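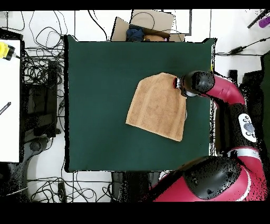
So I finally got over to Marnholm for their open day on April 12, 2023, and I spent way too long watching a robot arm work on a towel. I only meant to stay a few minutes (ha!).
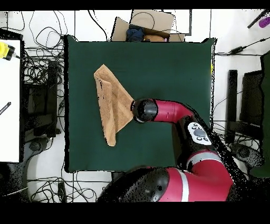
Kyriaki Triantafyllou ran the demo and let us ask anything we wanted, even the dumb stuff. My first question was whether it does fitted sheets. Not yet! 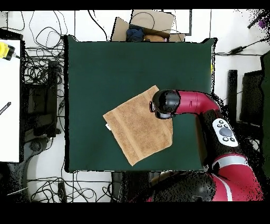

The red and black arm at a corner of the tan towel, Marnholm open day.

They're doing it again in August, and sign-up is at the front desk.
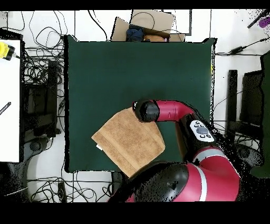 Lambros Karagiannis told me he'd rather see it try socks, and he plans to bring a bag of them next time.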